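Waltley Club Ownership Records

Who owns your local football club? I've wanted a decent answer to that since I was a kid, and this dataset is my best go at one. It covers share transfers, changes of chair and league suspensions at small football clubs, put together by me (Jocelyn Gill) with a huge amount of help from Yurii Symonenko.

What's inside

transfers.csv - 1446 rows, one per share transfer
clubs.csv - 470 clubs, with former names and mergers
suspensions.csv - 19 rows, still growing!

The club_id column joins all three files. Dates are the day a transfer was filed, so a deal announced in August may show up a good bit later. Share counts are whole numbers, and a blank means the filing didn't give one. 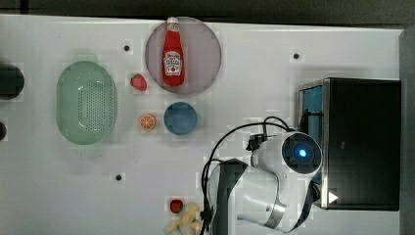 Ketchup bottle on a plate, with a strawberry, an orange slice and a blue bowl.

Known gaps

Brovberg clubs are thin before their league went digital. Theresia Zürcher has been typing up the old paper registers (thank you, Theresia!) and her first 200 entries are already in transfers.csv. Javach has two clubs with the same name, so please match on club_id and never on name.

Loading it

Files are UTF-8 with commas. Python and R both read them without any extra settings.

Last updated 10/18/24. Corrections are very welcome - send the club_id, the row and a link to the filing.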